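The quote arrived as a PDF with a cover page

Posted 2019-05-07 in Money and gear

I've been putting off writing this one. The vendor emails have reached the "just circling back" stage, so I may as well get my thinking down before I answer them.

Short version for anyone who missed the last post: we have been asked to put together an equipment plan for handheld grippers, the sort you carry about and do chores with so the footage and the finger positions can be used to teach an arm later on. The arm is a separate line in a separate budget and I'm not touching it here. What's on my desk is the handhelds, the bits that wear out on them, and whatever it costs to keep people using them for a season.

There are two quotes. Urquijo wants to sell us a package. Drendby will sell us the same sort of thing in pieces, with a parts list that looks as if it was typed by someone who has had to order from it. I trust the second document more, and I know that's a bad reason to choose a supplier.

The package price is not outrageous. What bothers me is the word "complete", which turns up on the cover, in the footer and again beside the total. Then you get to page six and the jaw pads are "consumables, available separately". So are the printed markers. So is the charging lead, if you want more than one, and you will want more than one. I rang to ask how long a set of pads lasts and was told it depends on use. Well, yes. So does a pair of boots, but the bloke in the boot shop will still have a go at it.

I spent a good part of February going through other people's spending to see what the quotes leave out. The most useful was a spreadsheet from the Cumgate lot, who were kind enough to share it with the swearing left in. Their device costs were almost exactly what they planned. Everything else had drifted. Freight, tape, storage cards, replacement pads, a second lot of replacement pads because the first were the wrong hardness, and 361 dollars on a labour item described only as "sorting out the markers".

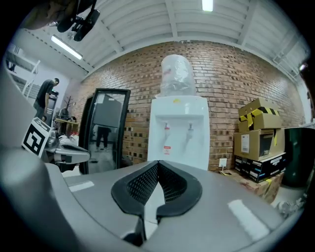 How many units should you buy to start with? Four: two in use, one on charge and one you can take apart when something goes wrong with the others.

I've been told that's stingy. The Urquijo rep thinks we should start at eight so we can "scale with confidence", and he has a discount bracket that happens to begin at eight. I did the sum both ways. The discount saves 205 dollars a unit, and all of that and more disappears into units sitting in a cupboard while we find people to hold them. It's the people who cost money. A gripper on a shelf records nothing, and I'd be paying to insure it.

The next thing I don't believe is the hours. Both suppliers give a figure for usable recording per operator per day, and both figures assume an operator who never has a drink, never answers a message and never puts the thing down to work out which cable has come loose. I've held one of these for an afternoon. They aren't heavy when you pick them up. They are heavy by three o'clock. My plan allows half the brochure figure, and I had an argument with Estíbaliz Vidal over whether even that is too rosy. She wants a third. She has run sessions and I haven't, so I've left my number in the main column and put hers beside it for the board to look at.

Her other complaint was about space. I had costed floor area by the square metre as though people stand in a grid. In practice, she says, two people with grippers in one room get in each other's way, and you spend money moving furniture or you spend it renting somewhere bigger. I've added a line for it. It is a guess, labelled as a guess, which is more than I can say for "complete". 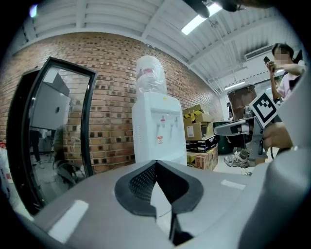
Rent is the other thing I had wrong. I had priced a proper fit-out because the Joltatthorpe proposal had one, with new benches and matching lights and a colour scheme. Then I went looking for any evidence that the fit-out made their recordings more useful and found none. If the aim is to teach a machine to cope with ordinary rooms, I can't see why you'd pay to make the room less ordinary. I've cut that line to zero and I'm waiting for someone to tell me I've missed something. So far the only objection is that it won't look good when visitors come through.

Some smaller items, in no particular order.

Warranty. Urquijo's covers "manufacturing defects in normal operation". I asked whether dropping one on a hard floor is normal operation. They are going to get back to me. Drendby's answer was that it isn't covered, here is the price of a new housing, 101 dollars, postage extra. I'd sooner have that.

Software. The package includes a year of it. I can't get a renewal price in writing, so the plan has this year's price carried forward with a fat margin on top. If the real number is lower I'll apologise in a later post.

Spares. I've gone for two sets of pads per unit, bought with the first order so they share the freight. Ask about hardness before you pay. See Cumgate, above.

Training. Both quotes have a day of it, on site, with travel. I struck it out of one and haggled it down to a video call on the other. If a handheld tool needs a person to fly in and explain it, I'd want to know that before I bought four.

Contingency. I put in 15 per cent and was asked to justify it. I sent the Cumgate spreadsheet.

I haven't signed anything. The leaning is towards Drendby and four units, with a review once the first lot of pads has worn out, however long that takes, given neither supplier will say. If you've bought from either of them and kept your receipts, I'd be glad of the totals, particularly anything after month three. The comments are open and I do read them, though I'm slow.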